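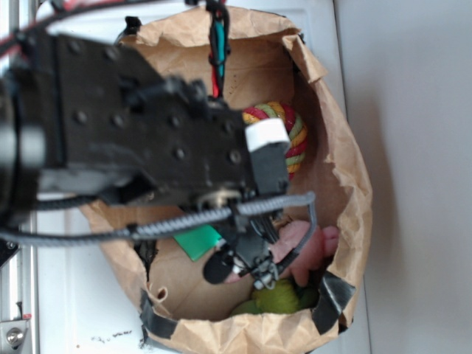

Start with the claim as it was put to the league in June: a speed reading for every ball, from a phone on a tripod, good enough to pick a side on. Pause there. Ask who has seen their own number and believed it. Then the brown paper bag, standing open on a white tabletop. From the side you'd have to guess how deep anything in it lies, and a phone behind the bowler's arm has the same trouble with a cricket ball. It sees the ball get smaller and guesses the rest.

What the Flasik app gives you is an average over the whole flight, or says it does. The telly gives you speed out of the hand. Same bowler, same ball, two different numbers, and people compare them in the bar all night. Say this slowly, it gets lost.

Now Nigel Penrose's over. Six balls, all his usual stuff, and one comes up as 68 mph. Nigel is a slow left-armer. Let them laugh, then ask what the other readings are worth if that one went through without a warning. The reply from the makers was that the light was poor. It is often poor. It's English cricket.

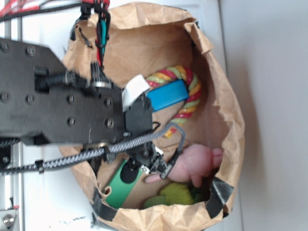

Callum Stockdale
Second XI scorer and former opening bowler, Thorlacius Cricket Club

Second half, selection. Don't be rude about the coaches, a couple will be in the room.

Zoriana Prokopenko bowled 14 overs in the pre-season nets and was marked down on pace. She also hit the top of off stump more than anyone on the sheet, but there was no column for that. I asked why. I'm still waiting.

Mention the trial on Sat 9 March. Two phones side by side, same bowler, and they disagreed by more than the gap between our quickest and our third quickest. I would like somebody to explain how you rank people with that. (If Mervyn says it has been updated, ask him what changed. Wait for the answer.)

Cost, briefly. A season's licence would buy us a decent pile of match balls – I know which I'd sooner have.

Skip the swing slide if past 30 minutes.

Questions. Someone will say the juniors love it. They do, and they can carry on. Leave it out of the selection meeting.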